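From: Nhung Phí
To: broditeck-demos
Date: 18/04/2022
Subject: Re: paddle case set, segment labels

Vinh Châu wrote:
> We have 910 episodes at Goltolthorpe. Do we keep the ones
> where only one gripper is in contact with the case? Mạch
> drops them at load time.

Keep them. The loader filter is wrong and I will patch it. Contact should be labeled per arm.
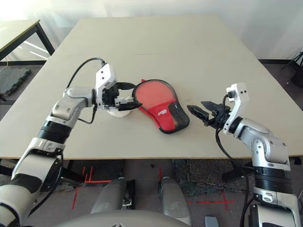
The default start label assumes both arms close together, so it fires late on 9 episodes. Please relabel those by hand.

Object names also need fixing. "Paddle" and "case" are separate classes, and a case keeps its class when a paddle is on top of it.
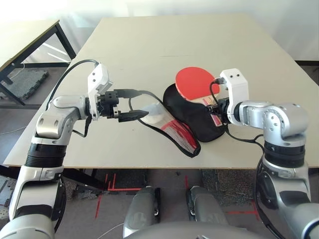

If two cases overlap, give each its own ID.

For the two-object episodes, use one segment per gripper and let them overlap in time.

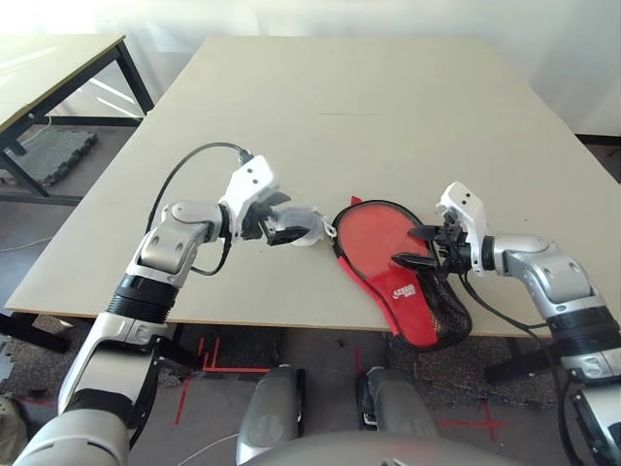
Left gripper on the small object, right gripper on the case.

The soft object has three names in the notes. Use "small_item" everywhere.

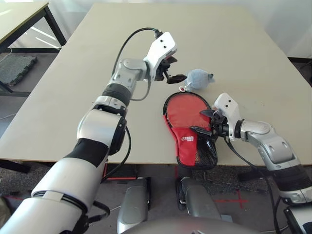
An open gripper near an object is "near", never "hold". I want 900 clean episodes before the May training run.

Nhung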